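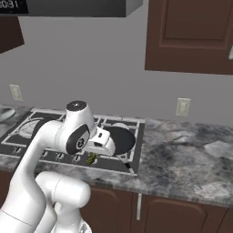 Food-drive intake is usually measured in kilograms, and the figure conceals most of what a community kitchen needs to know. A 25 kilogram delivery of mixed cans may be cooked within the week or may sit until stocktake, depending on how much of it matches the menu cycle. Jestberg, the charity that runs the Verngate community kitchen, stopped reporting weight alone in November and began sorting donations by planned use at the door. Fresh produce is handled separately. One small green vegetable held over a gas stovetop is trivial to log; a mixed crate of them, at differing stages of ripeness, has to be graded before anyone can write a menu against it.

The Verngate system uses four categories. Category A is stock assigned to a dish in the current menu cycle, which runs for 11 days. Category B is stock with a shelf life beyond the cycle and a known use. Category C is surplus to Verngate and offered to the Pirnau pantry, which distributes household parcels and can accept single items. Category D is discarded, with the reason recorded. Labels carry the category letter and the date of intake. The donor's name is kept on a separate sheet, as several churches and workplaces asked that their contributions not be compared.

Transfers to Pirnau leave twice a week. Before the change, transfers were made when the shelves were full, and the pantry received large, irregular loads it had no room to store. 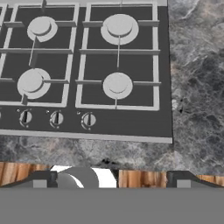

Sverre Strand wrote to the charity's newsletter that the categories suit the kitchen better than they suit the giver. A household that has been asked for “non-perishables” for years, he argued, will go on giving tinned soup, and sorting it more precisely at the far end does nothing to change what arrives. He proposed publishing a short list of wanted items before each drive and closing the list once quantities are met.

The suggestion was adopted in part. The December appeal names specific goods — rice, cooking oil, canned tomatoes, dried lentils — and gives a ceiling for each. It does not turn away other items, on the grounds that refusal at the door costs more goodwill than the shelf space is worth. Unlisted goods are assessed against category C first.
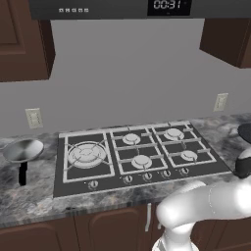
Ceilings are set from the previous cycle's consumption plus a reserve of two weeks. Oil is the exception. Its use varies with the menu, and the reserve is calculated from the heaviest cycle on record. Sæther, the wholesaler that supplies the remainder at a discount, requires orders four working days ahead, so the count of donated stock must be closed before the order is placed. Donations received after the count are carried to the next cycle.

The labelling takes longer than the old method. Most of the added time falls on the evening of a drive, when deliveries arrive together and the intake bench becomes the limiting factor. A second bench has been priced but not ordered.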